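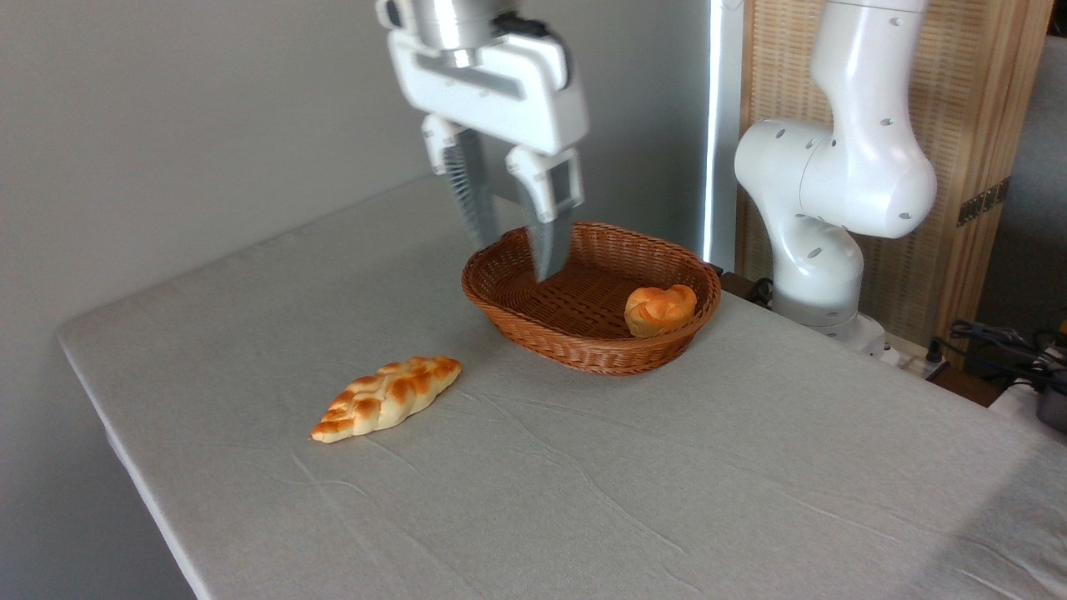 Oval basket, shallow pattern, with braided rim.

Sevel Oval Basket, Shallow

Woven storage and serving basket from the Sevel range by Makhubela. Suitable for bread, fruit, post and small household items. Sold singly or in trade packs of 6.

Construction
Tight weave on the sides, crisscross weave on the base. The rim is braided and thicker than the wall. Each basket is woven by hand, so shade and outline vary slightly between pieces and within a pack.

Colour
Reddish-brown. Other shades in the Sevel range are listed on their own pages.

Load
Maximum 2 kg, evenly spread. Do not lift a full basket by one side of the rim.

Care
Brush out crumbs with a soft dry brush. Wipe with a damp cloth and leave to dry away from radiators. Not suitable for dishwashers or outdoor use. Line with paper or cloth before use with unwrapped food.

Ordering
Trade packs are held at the Candivon warehouse. Orders of 100 baskets or more are supplied on pallets, 120 to a pallet. Part pallets are wrapped and labelled with the pack count. Single baskets are sent by parcel post in a plain carton.

Liners
The Govix cotton liner fits this basket and is sold separately.

Trade accounts: Unathi Tshabalala
Returns and spares: Sibusiso Mthembu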